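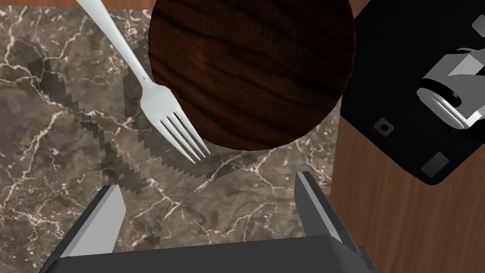

About Flukside

Flukside tests software that moves robot arms. Customers send us a control program, we run it in simulated kitchens and living spaces, and we write up what goes wrong. We don't build robots and we don't sell the programs we test. Our office is in Whitlock, on the second floor over the old feed store, with the server room across the hall.

We started out as two engineers doing contract work for a dishwasher parts maker. The robot side began as a favor to a customer and took over within a year. Most of our work now concerns household handling: picking up forks, plates and cups, putting them somewhere else, and keeping the arm out of the furniture while it does so.

Why this page talks about a fault

New customers usually ask about the Wirnari stop problem before they ask about price. We would sooner have the account on our own page than have people piece it together from forum posts.

Wirnari is our test runner. It loads a room, places the objects, starts the customer's program and watches for trouble. One of the things it watches is clearance, meaning the distance between the gripper and anything the gripper should not touch. If the clearance drops below the limit, Wirnari is supposed to stop the arm and mark the run as failed.

For a time it did not always do that. When the arm swung wide of the counter and came up close to a large flat surface, such as the side of a cabinet, the clearance check could return no value at all. Wirnari read the missing value as "nothing nearby" and let the arm keep going. The run then finished on its time limit and was filed as incomplete. It should have been filed as a safety failure.

The cause was in our code. The check measured distance to the nearest corner points of an object, up to a set range. A small object like a fork has plenty of points close together. A big plain panel may have only a few, all of them far from where the gripper is. Past the range, the check gave up and returned an empty result, and a second piece of code turned the empty result into a pass.

How it was found

A customer project called Tistine brought it out. Tistine was a tableware routine, tested on a marble and wood counter with a fork and a round dark wooden piece beside it. The reports showed a low rate of safety failures and an odd number of incomplete runs. One of our engineers went back through the gripper camera views for the incomplete runs and saw the same sort of thing in many of them: fingers open, nothing held, and a dark surface filling most of the view.

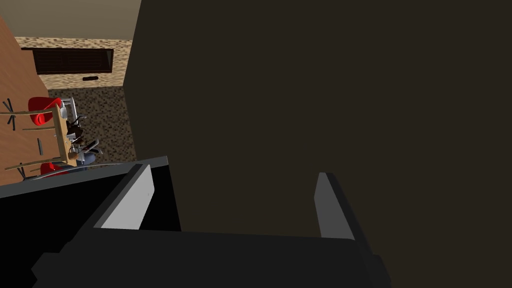 Tistine wrote back that an incomplete run and a near collision are very different things to the people who have to sign off on a machine, and that they had already passed our first report on to their own safety reviewer. They asked for every run to be gone over again at our cost. We agreed the same day.

The original batch was 3,643 runs. On the second pass, 192 of them changed from incomplete to safety failure. No run went from failure to pass. Tistine received the corrected report on Thu 27 March, along with the old and new result for each run so they could compare the two line by line.

No physical arm was involved in any of this. The risk was that a program could have gone on to real hardware with a cleaner record than it had earned. In this case it had not yet been loaded on a machine.

What we changed

Clearance is now measured to the whole surface of an object, flat areas included.

A missing value stops the run. Wirnari no longer treats an empty result as a pass in any of its checks. We found 2 other checks with the same habit, one for joint limits and one for dropped objects, and fixed both.

Incomplete runs get their own section in every report, with the last gripper view attached. They used to be one number at the bottom of a table.

Before each release of Wirnari we run a set of 320 cases built to fail. Each one has a known fault in it. If any case comes back as a pass, the release is held.

The new checks are slower. A batch takes around a third longer than it did, and the longer time is built into our quotes. We do not offer the old method as a cheaper option.

Earlier customers were told in May. Anyone whose reports came from an affected version of Wirnari could have their batches rerun without charge, and that offer is still open. You will need the batch number from the front page of your report.

What we still don't cover

Simulated rooms leave things out. Our contact model is good for hard objects and poor for cloth, so a draped towel or a loose cushion cover will not behave as it should. Lighting is simplified, and shadows can come out with rough, stepped edges, which matters if your program relies on vision. A clean report from us covers the rooms, objects and start positions we ran. It does not replace an emergency stop, a guarded work area or a hardware review.

Working with us

Send a description of the task, the arm and gripper model, and the build you want tested. We answer with a list of rooms and objects, the number of runs and a fixed price. If we find a fault in our own tools while your project is open, you will be told before the next report goes out, and the affected results will be marked in it.

Visits to the Whitlock office are by appointment. Parking is behind the building, and the stairs are at the north door.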